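Small Shops, Long Leases

When Felicja Baran signed for her toy and gift shop on Kaczorowski Street in Iltmont, the landlord offered her three years. She asked for 12. He thought she was joking.

Long leases used to be the rule in the town's old market district. Over the past two decades most owners moved to short terms, and rents went up at each renewal. Of the 50 storefronts between the bridge and Pollgate, 27 have changed hands at least twice in that time.

Baran got her 12 years in exchange for paying for the new floor and wiring herself. The rent rises by a fixed amount each December, so she can plan her orders well ahead.

Tadeusz Walczak, who repairs shoes two doors down, went the other way. He rents by the year and keeps his costs low. "If I have to leave, I need one van," he says.

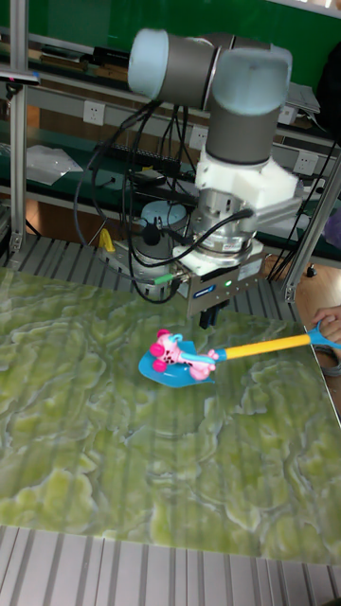 Both pay into the street fund, which covers lights and snow removal. It raised some $1000 last winter, enough to keep the sidewalks clear until March. The town has been asked to match it and has not yet answered.

Walczak's renewal comes up in the spring. He expects to sign again if the roof over the back room gets fixed first.

Related stories
Pollgate parking rules under review
A bakery changes owners in Virnell
What to ask before you sign a lease

Contact us | Copyright Iltmont Magazine | Back to top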